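**Demonstrators wanted, Munen data floor**

Munen is hiring people to show household tasks to our robots by hand. No technical background needed. Shifts run four hours, with one break. We need 2,000 finished demonstrations by the end of September.

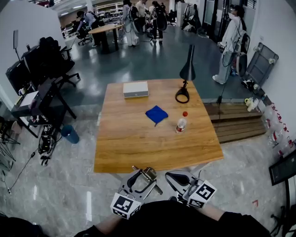
Demonstrators work standing, with a gripper in each hand. You repeat a short task until the shift lead moves you on. Objects are everyday things, such as a blue cloth, a small bottle with a red cap or a desk lamp, and you handle them only with the grippers. Plain dark sleeves are preferred.

Pay is $165 per shift, training included. Write to Meinir Rosser at the front office, room 482, and list the hours you can work.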